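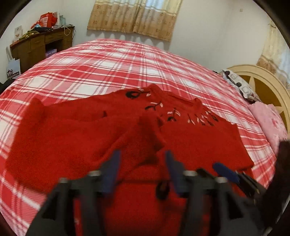 My mother moved out of the house at 182 Gaete Road in the last week of April, and I went up to Flekevstead to help her with the bedroom. The kitchen was done by then, and the front room had been done so thoroughly that there was only the carpet left to stand on. The bedroom she had saved. She had a way of going through clothes which was to lay each thing out on the bed, flat, as if someone were about to get into it, and then look at it for a while before she said keep or go. The first thing out of the drawer on the Saturday was the red jumper, the fuzzy one with the black flowers and pale pink leaves stitched across the front. She put it down on the plaid bedspread with the neck towards the far side and one sleeve stretched out to the left, and she didn't say either.

"It's red on red," I said. "You can hardly see it."

"I can see it."

I sat down on the chair by the window and waited. I had taken three days off work and the van was booked for Tuesday. There was a roll of bin bags on the floor for go and a suitcase for keep. The suitcase was the brown one with the strap, and it was the only suitcase she would be taking. The new flat was in Deravard, on the second floor, with one cupboard.

"Your aunt gave me that," she said.

"I thought you bought it."

"I said I bought it."

She reached across and pulled at the hem to get it straight, but it ruckled up again down the middle. She left it.

I remembered the jumper well. She had worn it for one winter when I was ten or eleven, and then it went in the drawer. I had asked for it once, when I was sixteen and everything I liked was old, and she had said it wouldn't suit me. It was the kind of answer she didn't usually give. She was normally glad to be rid of things.

"When did she give it you?" I said.

"The day she went to Kesa."

My aunt had gone to Kesa on the ferry and had not come back, and as children we were told that she had got a good job there. Cards came at Christmas for a few years. I knew there had been a row because my brother had heard it through the wall, but he was seven and all he could report was that it was about a table.

"Was it about a table?" I said.

"Was what?"

"The row."

She looked at me. "Who told you it was about a table?"

I told her. She thought it over and sat down on the end of the bed, careful of the sleeve.

"There was a table in it," she said. "Your gran's table. It was worth nothing. We'd both been told we could have it. She'd been told first, and I'd been told last, and I said last was what counted." She rubbed at the bedspread with her thumb, along one of the thin white stripes. "I had room for it and she didn't. She was in one room over the chemist's. Where would she have put it?"

"Is that the one that was in the kitchen?"

"Yes."

The table had gone on the Thursday. A man had come for it with a trailer and given her two notes, and she had put them in the tea caddy, which was also packed now. I had held the door. I'd done my homework at that table and had my hair cut at it, and all I had thought as it went down the path was that one of the legs wanted gluing.

"So she gave you a jumper," I said.

"She brought it round in a paper bag. She had her coat on, and her case. She'd walked from the chemist's in the rain because the 252 hadn't come. She said, I made this for your birthday and I'm not going to be here for it, so. And she put it on the table. I think she put it on the table on purpose, but she may not have."

"What did you say?"

"I said thank you."

"Is that all?"

"I said it wasn't wrapped."

A lorry went by outside and the window buzzed in its frame. My mother got up and went to the wardrobe and took out two skirts, and laid them over the pink pillow, and said go to both of them without looking. I put them in a bag. Then she took out the navy coat and said keep, and a green cardigan and said go, then keep, then go. We did the rest of the hanging things. It took an hour or so, and all that time the jumper stayed where it was and she worked round it.

At twelve I made soup in the one pan we had left out. We ate it standing up at the worktop. She asked me about the parking at the flat and I told her again. You had a number, and the number was painted on the ground, and hers was 294. She said she didn't have a car. I said it was for visitors. She said that in that case it was mine, and I should be the one to remember it.

When we went back upstairs she stopped in the doorway.

"I wore it every day that winter," she said. "You'd think I'd have been too ashamed. But it was the warmest thing I had, and the boiler was off half the time. Everyone said how nice it was. I said I'd got it in Deravard, in the sales."

"Why?"

"Because if I'd said it was from her they'd have asked how she was."

She went round to the other side of the bed, the neck side, and bent over the stitching. Her glasses were on her head and she pulled them down.

"She couldn't do flowers," she said. "Look at this one. She'd done it black so it wouldn't show if it went wrong. And then these, all down the shoulder, these little sprigs, she's got the hang of it by then. Look. They're lovely, those."

I came and looked. I am not much of a judge of sewing. The sprigs hung down in a slanting line, black and pink, and they did seem more certain of themselves than the flowers. I had never noticed before that they were on one side only. I suppose I had thought of it as a pattern, something that came with the jumper.

"Did she run out of time?" I said.

"I don't know. I never asked her." She straightened up, holding her back. "It might be how she wanted it."

I said we could find out. It came out more sharply than I meant. I said it was easy enough to find people now, and that my aunt would be seventy-four, which wasn't so very old, and that Kesa was not the moon.

"I know where she is," my mother said.

She opened the drawer of the bedside table. I had thought we'd emptied it. There was a Christmas card in it, with a church on the front, and inside was my aunt's name and under it a telephone number, and under that, in smaller writing, the words in case. It wasn't one of the old cards. The paper was still white. I looked for a date and there was none.

"When did this come?"

"Not this Christmas. The one before."

"And you haven't rung."

"I was going to ring when I'd got the move over with."

"You weren't moving then."

"No," she said. "Well."

She took the card back and stood it on the windowsill, against the glass. Then she said we ought to get on, and we did the chest of drawers, top to bottom. Tights, vests, scarves. A swimming costume she said go to very loudly. A box of my brother's school badges, which was neither clothes nor hers, and which went in my handbag. By four o'clock there were bags all along the landing and the brown suitcase was nearly full, and the light had gone round to the back of the house.

I tied up the last of the bags and took them down in twos. The charity shop had given us a form to stick on each one, with a reference on it, 2161, and I wrote that out again and again on the bottom stair with a biro that kept giving up on the shiny paper. I could hear her walking about above me. Then I couldn't. Then I heard her voice, and I thought she was calling down to me, so I went up a few steps to hear what she wanted.

She wasn't calling me. She was saying the number of the house, then the name of the road, and then Flekevstead, slowly, as you would to a person who was writing it down, or to somebody who wanted to be sure it was really you.

"Yes," she said. "Still. Until Tuesday."

I stayed where I was, with my hand on the rail.

"No, it's gone," she said. "A man came for it. Thursday." There was a long gap. "I didn't get much. I'd have sent you half if I'd – no. No, I know you don't." Another gap. "One of the legs was going anyway."

After that she was quiet for so long that I thought they had finished. I went back down and wrote out another form. When she did speak again it was too low for me to follow, except for the end, when she laughed, and said, "Well, you could have told me that at the time," and then the phone went down.

I gave it a few minutes and took her up a cup of tea. She was in the chair by the window with her shoes off. The card was in her lap.

"All right?" I said.

"She's got a bad hip." She took the tea. "She's got a hip and a dog. She says the ferry's gone up."

"Did you ask her about the shoulder?"

"She says it was meant to go all the way across, and she ran out of pink."

I looked at the suitcase. There was room in the top for one thing, if it was folded flat and somebody sat on the lid. I took hold of the left sleeve, to bring it in.

"Leave that out," my mother said. "I want it for tomorrow. It's freezing in here with the carpets up."

The bedroom carpet was still down, and so was every other carpet in the house, but I put the sleeve back where it had been and went to see about the curtains.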